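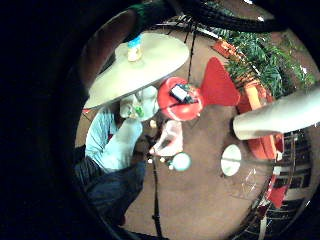
手持夹爪采的演示数据，真能代替遥操作数据来训练机械臂吗？

要看你问的是哪种任务。桌面抓放这类动作慢、接触简单的，手持夹爪的数据基本够用；需要控制力度、或者要求手臂走特定姿态的，目前我没见过让我信服的结果。

下面是提问的补充说明和其他人的回复。

补充说明（提问者：半截电阻）
我们组十月要定下一年的采集方案。老板看了Trorance那篇技术报告，说手持夹爪采了923条演示，训出来的策略在新房间里也能用，效果和遥操作持平。我把报告读了两遍，越读越没底。正文只给了一个总成功率，分任务的数字一个都没有。所谓“新房间”到底新在哪里，换了桌子还是只换了墙，也没有写。另外对照组的遥操作数据只有279条，这也叫持平？想听听真正跑过的人怎么说，别贴宣传稿。

Petrică Matei
先说那个对照。923比279，数据量差了三倍多，得出“持平”的结论，反过来理解也完全说得通：单条遥操作数据更值钱。当然手持的采得快，按人工时算可能还是划算，但那就应该按人工时画曲线，报告里偏偏没有这张图。

再说我自己的经验。我们用Rindico的夹爪做过类似的东西，踩过的坑主要在三个地方。

一是轨迹。腕部只有一个鱼眼镜头，位姿靠视觉惯性里程计恢复，遇到反光的玻璃、大片纯色地面，或者手动得太快，轨迹就飘。飘了的片段要扔掉，扔多少对结果影响很大，而很多文章只报留下来的条数。你可以写信问他们原始采了多少，我问过别家，没有回音。

二是可达性。人的手腕想怎么拧就怎么拧，机械臂不行。我们有一批演示在人手里很顺，放到臂上逆解直接撞关节限位。后来在采集端加了一个运动学检查，不合格的当场重录，情况好了一些，采集速度也就没那么漂亮了。

三是延迟。相机延迟、夹爪开合延迟、臂的执行延迟，三个都得单独测。不对齐的话，动态一点的动作全完，而且失败的样子很像“策略没学好”，很容易让人去加数据，白忙。

所以我的建议是别信总成功率。挑两个你们自己真正要做的任务，手持和遥操作各采同样的工时，同一个网络，同一套初始摆放，盲评。做完再跟老板谈。

Jellow用户_阿岑
我们用了半年，挺好的，采集又快又轻松，遥操作那套早就吃灰了。楼主想太多，先采起来再说，数据多了问题自然就没了。

Hélène Boychuk
不同意楼上。“数据多了就没了”这句话我听了好几年，至少标定误差和延迟错位不会因为数据多就消失，它们是系统性的，每一条里都有。

补充一点Petrică没提到的：评测次数。那份报告附录里写了，每个任务每种条件只跑了4次。4次里成了3次和成了2次，区别能有多大？拿这种样本说“持平”，只能说明他们没有测出差别，离证明没有差别还远。我审稿时遇到这种表，一般都会要求给置信区间，作者往往就不太高兴。

关于“新房间”，我倾向于相信有一部分是真的。手持设备方便带出去，背景和物品的多样性确实比固定工位强，这一点我在Sima数据上重做时也看到了：同样的条数，分散在多个房间采的，比集中在一个房间采的泛化要好。不过这归功于场景多样，跟夹爪是不是手持没有必然关系。你把遥操作台装上轮子推着走，也许同样有效，只是很少有人愿意推。

如果一定要在十月定，可以先混着来，大头用手持，留一小部分遥操作做最后的微调和对照。对照那部分千万别省。

半截电阻（追评）
谢谢两位。刚去翻了附录，确实是4次，我之前居然漏看了。工时曲线我们自己画，先从叠杯子和开抽屉开始，延迟这周先测。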